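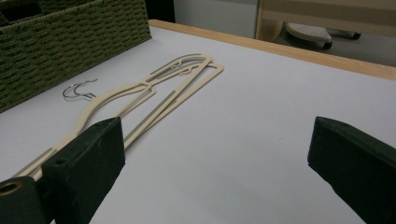 Start with the running time

A documentary that says 90 minutes on the box is a school-night documentary. One that says 149 is a relationship test, and you should plan a break before you press play. Pick the spot in advance. Left to chance, the break falls in the middle of the one interview everybody came for, usually when somebody's knees give out.

Settle the subtitles early

Old home movies and backstage tape sound like they were recorded inside a mitten. Turn the captions on from the first minute and leave them on. The person who says captions ruin it will be reading them by the second childhood friend.

Fix the voices before you blame the TV

Most sets ship with a sound mode meant for explosions. Look in the menu for one called speech, dialogue or news. My Jirkon hides it three screens deep under a name I won't repeat, but it works. If you own a soundbar, turn the bass down a couple of notches. A movie star's high school drama teacher does not need a subwoofer.

Kill the glare

The lamp behind the couch is the culprit nine times out of ten – move it next to the TV and the reflection goes away. For windows, a dark bedspread over the curtain rod does the job. I paid for an Akenitz blackout panel and I'm still using the bedspread.

Quiet snacks only

Anything in a crinkly bag gets poured into a bowl in the kitchen, with the door shut. Popcorn is fine for the first half. By the time the sad piano arrives you want something that can be eaten silently, like grapes or regret. 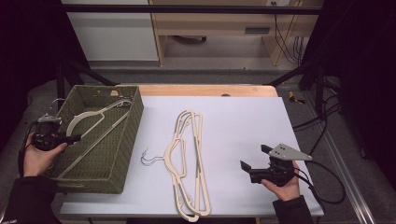
Ice is the other offender. Fill the glasses before the opening titles, and put the pitcher where people can reach it without climbing over the dog.

Keep the room cool

Five adults and a big screen will heat a den faster than you'd think. I set the thermostat to 70 an hour ahead and keep one blanket on the couch for whoever complains.

Wait before you look anything up

Phones go in a drawer until the credits. Then allow 10 minutes of searching for who married whom, and whether that co-star is still alive. After that it's somebody's turn to wash the bowls.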